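Semard Open Day: A Lot of Walking for a Tote Bag

I'll say up front that I went to the Semard open day on a Tuesday in September expecting to be sold something, and I was. The invitation promised "a look behind the doors of a working building," and since the building in question is the old Kotian mill, which I've walked past for most of my adult life, I signed up for the 2 p.m. tour.

For anyone who hasn't followed the saga, the mill made blankets until the owners gave up on it. It sat behind a fence for years while people argued over whether it should be apartments or a parking lot. Then a developer called Ornari bought it, kept the brick shell and rented it out by the room under the name Semard. Studios on the ground floor, offices above, labs and workshops at the back where the dye house used to be. The claim, printed on every flat surface that would hold a poster, is that the place has been "given back to the town."

I wanted to see what that meant.

The tour started late. There were 30 of us in the lobby, which has been painted the color of putty and smells like a new car. The front desk had a bowl of mints and a sign-up sheet for a newsletter. Our guide was Chandrasekhar Pai, who manages the lettings and knows a great deal about the building, more than he was allowed to fit in. He was good on the roof. The original trusses were staying, he told us, until a survey found rot in the north end, and what you see there now is new timber stained to match. I liked him for saying so. The brochure says "original roof" with no asterisk.

The stairwell is the best thing in the building. They left the stone treads alone, with the dips worn in the middle, and they left the iron handrail, and you get a decent idea of what it was like to go up there at six in the morning. Then you push through a fire door and you're in a corridor that could be in any office park in the country – gray carpet, ceiling tiles, a water cooler. The tall windows everybody remembers from the street have been split across two floors, so upstairs you get the top half of a window at knee height. I asked about that. The answer had the word "efficiencies" in it.

We went along the back wing next, with a stop at each open door.

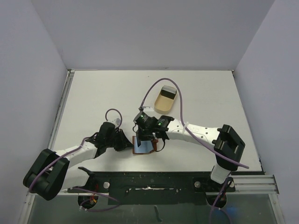

My complaint about this part of the afternoon is the pace. We had a couple of minutes per room, tenants were halfway through a sentence when we were moved along, and anyone at the back of the group heard none of it. A woman near me had worked in the dye house as a teenager and wanted to know where the vats had stood. That would have been worth the whole party stopping for. She got a friendly nod and we moved on to the bike storage.

The bike storage, I should say, is very nice. It has 24 hooks and a pump on a chain. There was one bike in it.

At the halfway point they gave us coffee from Lollance, the cafe that has taken over the old boiler room. The coffee was fine and the cake was dry. The boiler itself is gone, sold for scrap before Ornari came along according to Mr. Pai, and in its place is a mural of a boiler. I stood in front of that for a while. It's well painted, I suppose, but I'd rather have had a rusty valve in a glass case.

This was also where I asked my real question, how much of the building the public can walk into on a normal day. The lobby, the cafe, and a strip of courtyard that closes at dusk. Everything else is behind a key card. I don't have a problem with that as a way to run a building, tenants need to lock up. But it's a funny way to give something back to the town, and I notice the posters don't go into it.

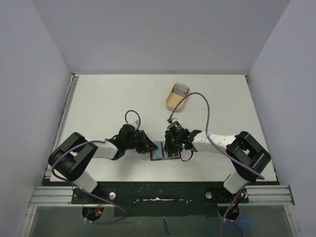

Back wing, Semard: white tabletop, pale walls and a pair of robot arms.

The last stop was a room on the top floor with a short film about the mill's history, shown on a loop with the sound too low. It has good old footage of the weaving floor and then a long stretch of people in hard hats shaking hands. The closure gets one sentence. I watched it twice to be sure.

So is it worth going? If you've never been inside, yes, for the stairs and for the view from the landing, where you can see the canal and the row of houses built for the foremen. The event is free and the staff were pleasant. Wear proper shoes, those treads are slippery, and don't count on the elevator, which was out of order when I was there. Parking is a mess, with spaces for visitors on the canal side and a barrier that only opened when it felt like it. The bus stops by the main gate.

If they run it again I'd ask for smaller groups and at least one person on the tour who used to work there, talking for as long as they like. The woman from the dye house would do it. She told me more on the way down the stairs than I got from the film, including which window they used to smoke out of. It's on the side facing the courtyard, second from the end, and it doesn't open anymore.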